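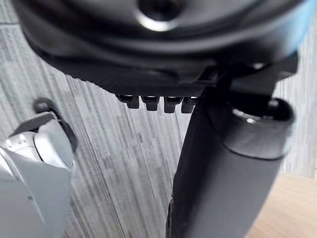
Floor level. Photograph: Heledd Vaughan

Home Features Rooms Archive Subscribe
Search this magazine Enter keyword
5 min read

The Floor Comes First

By Sowmya Kulkarni

When the Irari Housing Association revised its guidance for residents last September, the longest chapter concerned floors. The previous edition had given them a single paragraph, placed between window locks and the disposal of light bulbs. The new chapter runs to 14 pages and is now the part of the handbook that residents most often ask to have explained in person.

The association manages 231 apartments in four buildings, the oldest of which was completed 55 years ago. Its maintenance office had long recorded complaints about storage, noise and dust under separate headings. Aishwarya Sastry, who heads the office, asked that the three be read together for one year. A large share of them described the same condition: belongings set down on the floor for a short time and left there.

"Residents would write to us about a lack of closets," Ms. Sastry said. "When we visited, the closets were often half full. The floor had become the easier place to put things."

The handbook therefore treats the floor as a surface with its own upkeep, to be cleared before any other part of a room is put in order. Residents are advised to begin at the door and work toward the far wall, lifting each item and assigning it to a shelf, a drawer or a single holding box. Sorting the box is left for a later hour. Furniture is moved only after small items have been taken up, and it is lifted by two people where its weight requires.

Sweeping follows, and the instructions are plain. The broom is drawn toward the middle of the room from the baseboards, in short strokes. Corners are done by hand with a dry cloth. Rugs are rolled and carried out, and the floor beneath them is swept before they are returned. Mopping is recommended only for floors whose finish permits it, and residents who are unsure of their finish may ask the office to check its records.

Satish Thevar, a member of the review group, argued for a separate section on cords. Lamps and chargers account for much of what crosses a floor in a small apartment, and a cord lying in a walkway is both a hazard and an obstacle to the broom. The handbook now asks that cords follow the wall wherever their length allows. It does not recommend running them under rugs.

Opinion among residents has been mixed. Myrtle Baptiste, who has lived in the Rodrigues building for 8 years, follows the sequence on Sunday mornings and considers it sound, though she objects to the advice on shoes. The handbook proposes a rack inside the entrance. Mrs. Baptiste keeps hers in the hall closet, and she has written to the association to say so.

The shoe rack will be considered again at the next revision, together with a request from several families for guidance on children's rooms. Until then, printed copies of the floor chapter may be collected from the maintenance office during its usual weekday hours.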